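Home Services Open Positions Contact

Last updated: July 7, 2020

Furniture Finisher, Full Time
Halvorsen Table Works, Stillora

Halvorsen is hiring a furniture finisher for its shop in Stillora. We build and restore solid wood tables for homes, restaurants, and libraries. The finisher works on pieces after they leave the bench room and before they are packed for delivery.

The job

You will sand, stain, oil, and topcoat tabletops and bases. Most of the work is on new tables. The rest is restoration, where you will strip old coatings, fill cracks, and match color to the leaves or chairs that stay with the customer. You will mix stains from written formulas and keep the finish log up to date. Sample boards are made for every custom order and have to be approved before the top is coated.

The finisher also cleans the spray booth at the end of the shift and changes the filters on schedule. Oily rags go in the metal cans, no exceptions.

What we are looking for

Two years of paid finishing work, or a completed trade program in woodworking or cabinetmaking. You need to be able to run an HVLP spray gun and an orbital sander without supervision. Experience with hardwax oil is a plus. We use Braleck oil on most dining tables and can train you on it.

You must be able to lift 40 pounds alone and help move heavier tops with a second person. The work is done standing. Respirators are required in the booth, so you will need to pass a fit test before your first day there. We pay for the test.

Hours and pay

40 hours a week, 7:00 a.m. to 3:30 p.m., with a half hour unpaid for lunch. Pay is $2,216 every two weeks before taxes. Overtime is offered in November, when holiday orders come in, and is paid at time and a half. Health coverage starts after 60 days. Employees get a yearly allowance of $105 for work boots.
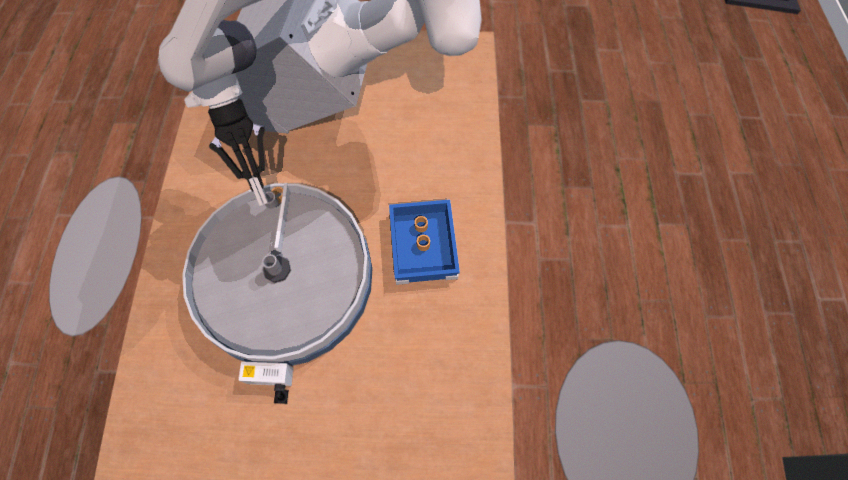 Tables leave the shop with a satin finish unless the order says otherwise. Applicants who have only worked in high gloss are welcome to apply, but should expect to spend the first few weeks on sample boards.

How to apply

Send a resume and the names of two people you have worked for to Halvard Wallin, shop manager, Halvorsen Table Works, 477 Sorkik Road, Stillora. You may also drop them off at the front office before 3:00 p.m. Photos of finished work are helpful but not required.

Applicants we want to meet will be asked to come in for a paid half-day trial. Bring safety glasses if you have your own. The position is open until filled.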